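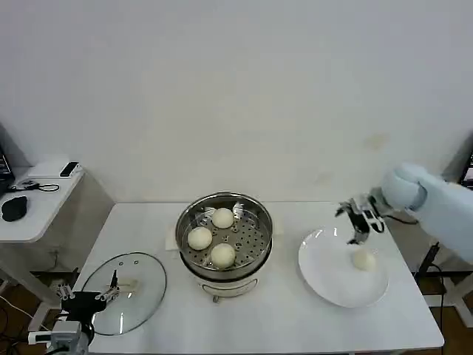

Steamed buns in the electric steamer

bavora_kitchen
My buns puff up fine, then wrinkle when the lid comes off. All-purpose flour, 300 g, 2 tsp sugar, instant yeast. Second rise is 25 minutes. What am I doing wrong?

Nellard69
Too much proofing. August kitchens are warm, so cut the second rise.

xkekana
I disagree. It's the lid. Turn the heat off and leave it closed a few minutes before you open it.
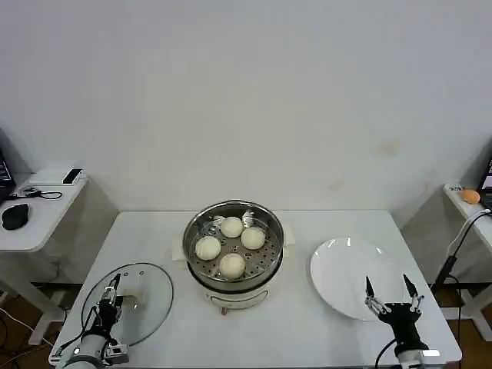 I also knead longer than most recipes say, until the dough is completely smooth. Any air left in there will show up on top later.
Xolani

Nellard69
I've opened mine right away for years with no wrinkles. Shorter rise.

bavora_kitchen
I'll try the shorter rise first, then the lid. Same flour both times.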